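Re: [sim-demos] Kitchen counter set, second batch
From: Mekdes Woldemariam
Date: 2023-08-08

On Monti's message from last night:

> Are we still recording failed attempts in the counter scene, or only
> the clean ones? The Sivgate loader drops anything without an end label,
> so I need to know before I rerun it.

Keep the failed ones. Label them "fail" at the end and the loader will take them. Jiteo has 10 clean runs so far and 5 failures, and I would like 15 clean before we train again.

Please change the start view between runs. Too many from the first batch begin from the same spot, and the policy learned the spot. Views where the arm is out of sight are fine as starts, even with something large up close like the can.
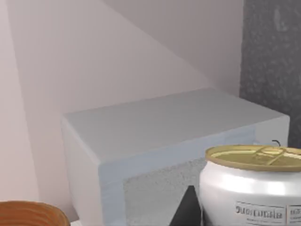

Cliselley asked whether starts like that should count toward the total or go in a folder of their own, as the last training run treated them as idle time and trimmed them. They count. I have turned off trimming for the first 2 seconds of every run, so please don't cut anything by hand.

The other change is to the lighting. It now moves between runs, and the shadows move with it. I checked the new renders against the old ones and left the arm settings alone.
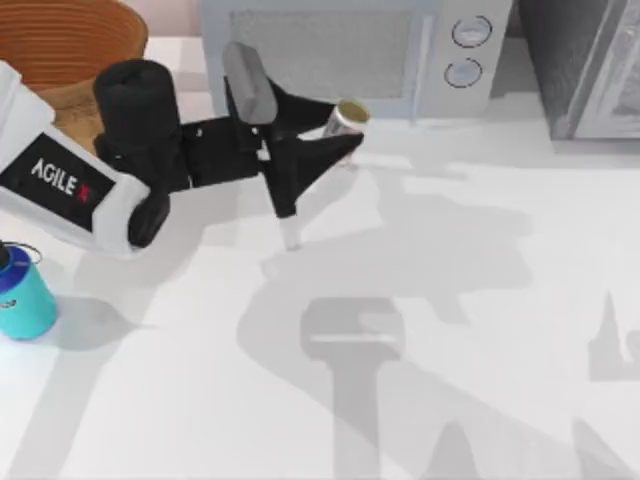

Grasp labels are where we disagree most. Two people marked the same run and put the start of the grasp in different places, one at first contact and one when the fingers stopped closing. Use first contact. With the white cup by the microwave that can be hard to judge — one finger is above it and one below, and the arm's shadow spreads over a lot of the counter — so step through slowly there and go by the fingers, not the shadow.

Relabeled runs go in the same folder as before, with your initials at the end of the name.

Mekdes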